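Residents' Services Bulletin: Shelving and Storage in the Berkham Rooms

The furnishing of the small bedrooms at Berkham is now complete. Each of the 19 rooms has received an open white shelving unit, replacing the narrow cupboards that residents reported as difficult to reach into and slow to clear at the end of a stay. Residents are asked to read the following notes before Wednesday, when the housekeeping office will begin its regular room visits.

Clearing the shelves

Items left on open shelves collect dust and are easily forgotten, food in particular. The office recommends that shelves be cleared into a basket once a week, wiped with a damp cloth and restocked.
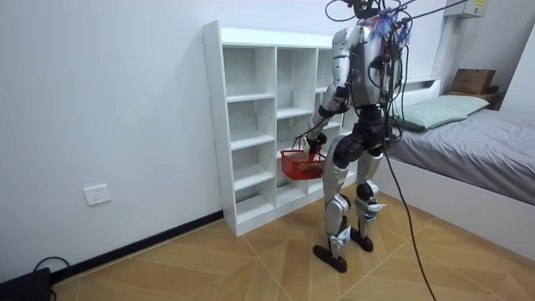

Baskets may be requested from the linen room on the ground floor and kept for the length of a stay. Residents who prefer their own are welcome to use them, provided that air can pass through the sides. The small red plastic basket, with its lattice of openings, is a suitable pattern for fruit and other light goods. Solid boxes with lids should be reserved for papers and clothing.

When a basket is in use, it should be carried by the handle and held close to the shelf being cleared. Baskets are not to be left on the floor of the corridor – the fire inspection in March noted two instances of this on the Edwards landing.
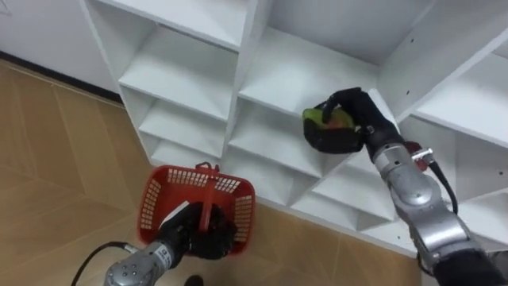
Responsibility for the condition of the furniture rests with the resident during the stay and with the office thereafter. Nails, hooks and adhesive strips may not be applied to the units. The small dark screw holes in the upright boards should be left as they are, and residents need not report them. Loose shelves, chipped edges and any unit that has moved away from the wall should be reported to Dirk Sauerland in the housekeeping office.

Food kept in rooms

Whole fresh fruit may be kept on the open shelves for up to 2 days. A single apple set near the front of a compartment is easily noticed; fruit placed behind books or linen is not. Cut fruit, dairy products and cooked food must be kept in the shared kitchen – labeled with the resident's name and room number. 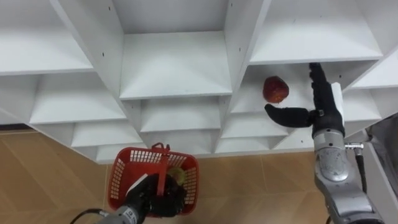 Office hours and requests

The housekeeping office is open from 7 a.m. until noon. Requests for additional baskets or for repairs may be left in the box beside the door at other times. Residents of the Istby building will receive separate notice when their shelving has been delivered.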